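Setting up a bread station for a self-serve lunch
Temden canteen session, talk notes

Start with the numbers. The Hirnlow site serves 400 lunches a day, and bread used to be the slowest stop on the line. I have 45 minutes, with questions at the end.

What we had: one deep basket, one pair of tongs. People dug for the roll they wanted. Crumbs ended up in the basket, on the counter and on the floor.

What we changed first. Rolls go out in a single layer. Small batches, topped up every 9 minutes at the peak. Ask the room how often they refill now. Wait for answers.

Plates. Put them before the bread, never after. At Pirnness they were stacked at the far end, so people set rolls straight down on the counter while they reached over. We moved the stack and most of that stopped.

Plate color. Ours used to be white on a white counter. A colored plate is easier to find, and so is a crumb on it. Lavender or a mid blue both work. Dark brown hides too much.

Counter surface. White shows every speck. 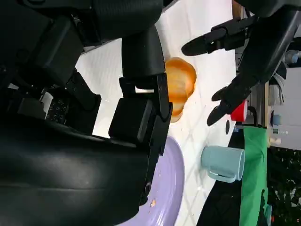
Staff complained about that at first because they were wiping more often. Keep it white anyway. Wipe between batches with a dry brush, then a damp cloth. Seams need the brush.

Crust. Glossy rolls slip in flat tongs. Kaplan switched to tongs with a scalloped edge, 2 pairs per station, and drops went down.

Hand out the station checklist. Take questions on allergens last, they run long.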